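Ticket 1808: Break room stock count not syncing, Catoldale office
Status: Open, waiting on vendor
Product: Lukona Stockroom, web version
Priority: Low

Reported problem
The weekly reorder for Catoldale did not go out. The Nosatthorpe office uses the same template and its order went through as normal. The Catoldale page shows a yellow banner reading "Count out of date" and the Submit button is gray.

Checked so far
Logged in as site admin. Permissions are fine. Cleared the browser cache and tried a second browser, same result. Exported the item list from both offices. Nosatthorpe has 442 rows. Catoldale has 519, and 77 of those are duplicates with a blank unit field.

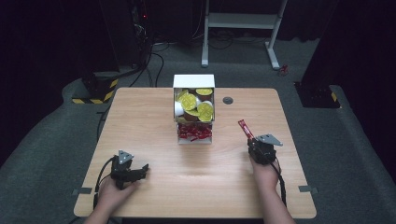

The blank unit field looks like the cause. The import in July brought in the old Kuusisto supplier list on top of the current one, and the old list had no column for units. Anything sold by the sleeve or the case came in twice, once with a unit and once without. Break room items got the worst of it. The yellow-lidded coffee pods in the top of the white dispenser are listed under two item codes, and so are the small red packets in the compartment under them. Lukona will not total a category if any row in it has no unit, so the whole count is marked as old.

Steps taken
1. Backed up the Catoldale list.
2. Deleted the 77 rows with no unit. List is now at 442.
3. Ran Recalculate from the Tools menu. It stopped with error 372.
4. Waited an hour and ran it again. Same error.
5. Restored nothing, since the list itself looks correct now.

Error 372 is not in the help pages. Sent the export and the log to Lukona support at 2:40 p.m.

Workaround
Catoldale can place the order by hand under Orders, New, Manual. Tested with one item and it was accepted. Please do not run the Kuusisto import again until this ticket is closed.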